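11 January 2018

Second full day with the Skedau kit. The trial runs 12 days and I have to tell Hertta by the end of January whether we keep it or send it back.

Setup took most of yesterday. The manual is 44 pages and the section on joining the two arms to one controller is poor. It gives the steps for a single arm and then says to repeat them. I did that and the software only found the left one. Called support at Odar, who sell it, and got a woman named Vilja Pelkonen. She had me change the ID on the right arm and restart. That fixed it in ten minutes. She said a new manual is coming but didn't have a date.

Today was calibration. The left arm passed on the first try. The right one failed twice on the wrist and passed on the third. I wrote down the error codes and will email them to Vilja.

The price is still a problem. The kit itself is inside the budget, but the support plan is another 355 a year, and after yesterday I wouldn't want to go without it. The Chisholm quote includes support but they only offer one arm.

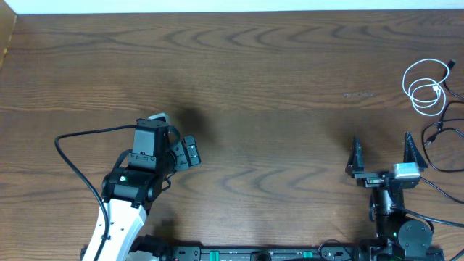 Cables need sorting before I run anything for longer than a few minutes. I want them tied down and well out of reach of the grippers. Will look for clips at the hardware store on the way in.

Tomorrow: both arms moving together at low speed, then the handover routine from the manual. Hertta wants to come by after lunch. Ask her if Itine ever sent their price list.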